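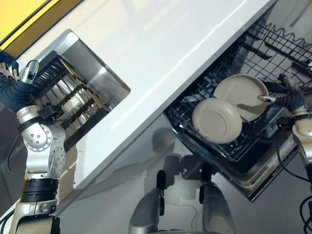 A steel sink set into a glossy white worktop, with a black wire rack sitting inside it.

I gave up my dishwasher in August, and I blame a bowl. I'd bought it in Carnus, at a little pottery shop called Prirerness, and the woman behind the till made me promise (properly promise!) never to put it in a machine. So I washed it by hand, and then I washed the mug next to it, and a month later I was doing the lot.

My mother would laugh. We grew up in Pular with a kitchen the size of a wardrobe, and washing up was where all the arguing got done - who had to dry, who'd left the porridge pan, who was pretending to need the loo. I hated it. Now I put the radio on at 2 in the afternoon and stand there for ages with my sleeves pushed up, perfectly happy.

I've got fussy, too. Glasses first, then cutlery, greasy things last, and fresh water before the roasting tin. I buy my soap from Acuña in 500 ml bottles and it smells of oranges. A new dishwasher would have cost me almost £600, and I spent some of that on more bowls.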